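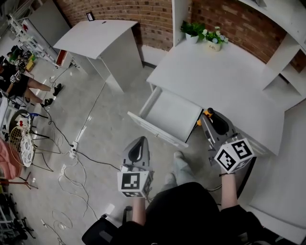

# jemus-drawers

Hi! You've found the data folder for Jemus, our robotics club's project at Ellthorpe. I'm Siiri Riihimäki and I look after the files, so if something in here is broken, it's probably me you want.

Short version: we do everyday chores with hand-held grippers, one in each hand, and record every run. Later we train a policy on the recordings and argue over the results. The chores so far are opening and closing a drawer, moving a flower pot, and putting small stuff away on shelves. Drawers are my favorite (Arvo Kettunen says shelves, and he's wrong).

## What you get

- 1,768 episodes, one folder each
- 13 task labels, listed in `tasks.csv`
- 2 gripper tracks per episode, `left` and `right`
- `notes.txt` wherever the person recording felt like writing something (Barry writes essays, the rest of us write "ok")

Left and right always mean the hands of the person doing the task. We mixed this up in the May batch and I fixed it by hand, so if you pulled a copy before then, please pull again!

## How we record

Check that both marker cubes are on tight before you start. A loose cube gives you a track that looks fine for a while and then slowly wanders off into the wall, and you won't notice until you plot it.

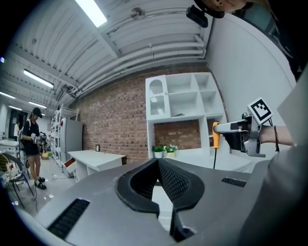 Start with your hands still, wait for the beep, do the task at normal speed, then hold still again until the second beep. Please don't slow down to be neat. Our first policy learned from very polite, very slow drawer pulls, and it took forever to do anything.

If you bump something or drop it, keep going and finish the run. Put `fail` in the label column and leave the episode in the set. Sang-wook Ok uses those for his recovery experiments and gets grumpy when we throw them out.

## Loading it

```
python idus/load.py --root data/ --task drawer_open
```

Idus is our own little loader. It's slow on the first run while it builds the index, and fast after that. The Ikonen branch has Jouko Koivisto's rewrite, with a nicer viewer and a bug that flips the cube IDs on some left tracks. Use it for looking, stick to the main branch for training.

## Known problems

- Tracks drop out when a cube goes deep inside a drawer. We leave the gap and don't fill it in.
- `pot_move` and `pot_lift` overlap a lot. Merge them if you like, I would.
- Timestamps are local time. Sorry!

Last checked 9 September 2018. Questions go in the issues tab, and new members can just grab me before a session.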